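Rilavley 公寓 洗衣房和晾衣间 安全检查表(附说明)

检查周期:每月一次,本次为 November
检查范围:地下层洗衣房、晾衣间、走廊到后门
结果写法:合格 / 需改 / 没检查

写在前面:中文不是我的母语,所以有的句子可能不太自然,请大家原谅。如果意思不清楚,请在表的后面写问题,我会再写一次。

一、电和插座

1. 洗衣机插头没有发黑,没有变形。合格。
2. 插座离水龙头的距离够远。合格。
说明:靠窗的插座离水池比较近,上次已经加了防水盖。盖子现在还好,但是用完以后很多人不关上。请关上。
3. 没有使用拖线板。需改。
说明:烘干机后面有一条白色拖线板,不知道是谁的。烘干机的功率大,不可以接在拖线板上。我已经拔下来,放在门口的架子上,请主人拿回去。
4. 漏电保护开关按测试键可以跳开。合格。

二、烘干机(Asico 牌,2 台)

5. 过滤网干净。需改。
说明:左边的一台,过滤网上的毛絮很厚,用手可以整片拿下来。毛絮是容易着火的东西,所以每次用完都要清,不是每个星期清一次。右边的一台干净,谢谢上一位使用的人。
6. 排气管没有压扁,没有破。合格。
说明:管子和墙之间的卡子有一点松,我用手推回去了。下个月再看一次。
7. 机器上面没有放东西。需改。
说明:上面有纸箱和一瓶柔顺剂。请不要把机器当作桌子用。
8. 门关好以后才能启动,开门以后滚筒马上停。合格。

三、洗涤用品和衣物

9. 漂白水放在有锁的柜子里。合格。
说明:钥匙还是在老地方。漂白水和除垢剂不要放在同一层,这两种东西混在一起会产生有毒的气体。现在是分开的。
10. 瓶子上有标签。需改。
说明:有一个饮料瓶里面装了透明的液体,没有写名字。我没有打开闻,直接放到红色桶里了。以后请一定用原来的瓶子。
11. 沾过油、油漆或者酒精的衣服没有放进烘干机。没检查。
说明:这一条我没有办法检查,只能请大家自己注意。厨房用的抹布洗过以后还可能有油,晾干比烘干安全。
12. 起毛的厚衣服和别的衣服分开烘。没检查。
说明:表面有绒毛的衣服掉毛比较多,过滤网很快就满。烘以前最好翻过来,袖子也要拉直。袖口卷在里面的时候,外面已经很热,里面还是湿的,有的人就再加一次时间,这样不好。
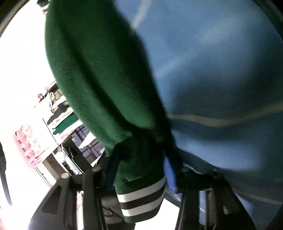
绿色长袖,表面有细绒毛,袖口有白色和深色条纹。

13. 烘干以后的衣服没有一大堆放在篮子里。需改。
说明:刚刚烘好的毛巾堆得很高,中间的热量出不来。请先摊开,凉了再叠。Shehata 洗衣店的说明书上也写了这一点,我们的篮子是从他们那里买的,说明书贴在柜门里面。

四、地面和通道

14. 地面没有水。需改。
说明:第二台洗衣机前面有水,从进水管的接口慢慢滴下来。我放了一块抹布和黄色的提示牌。已经打电话给 Catville 维修,他们说 Sunday 上午来换垫圈。换好以前,请不要用这台。
15. 走廊净宽够一个人拿着篮子走过。合格。
说明:上次的自行车已经搬走了,很好。
16. 后门从里面可以不用钥匙打开。合格。
说明:门有一点重,需要用肩膀推。老人可能推不动,我建议给合页上油。
17. 应急灯按下测试以后亮。合格。

五、晾衣间

18. 晾衣绳的固定点没有松。合格。
19. 晾衣架没有超重。需改。
说明:架子上写的最大重量是 8 公斤。湿的被子很重,两条就可能超过。请把被子挂在墙上的横杆,横杆比较结实。
20. 电暖器和衣服之间有距离。需改。
说明:这是我这次最担心的一条。天冷了,有人把衣服直接搭在电暖器上面。电暖器上面不可以盖任何东西,也包括袜子。我已经把它移到对面的墙边,请不要移回来。
21. 窗户可以打开,通风口没有堵住。合格。

六、消防用品

22. 灭火器压力表的指针在绿色区域。合格。
23. 灭火器前面没有东西挡住。需改。
说明:前面放了折叠梯子。我搬到储藏室了,要用的人请去那里拿。
24. 烟雾报警器按下以后响。合格。
说明:声音很大,当时吓到了在洗衣服的邻居,对不起。下次我会先贴通知。

七、还没有做完的事

换进水管的垫圈,等 Catville。
后门合页上油,我自己做。
买新的过滤网,旧的有一个小洞,现在还能用,但是应该换。Asico 的零件要订货,我会问价格,如果超过 200 块,先写在公告板上,大家同意以后再买。
第 12 条的写法,有邻居说太长。我想了一想,还是先留着,下次检查的时候再改短。

发现机器有烧焦的味道,请先按停止,再拔插头,然后离开房间打电话。不要打开烘干机的门看里面,因为空气进去以后火可能变大。

下次检查在下个月的同一个星期,下午 4 点开始,那个时候请把自己的衣服先拿走。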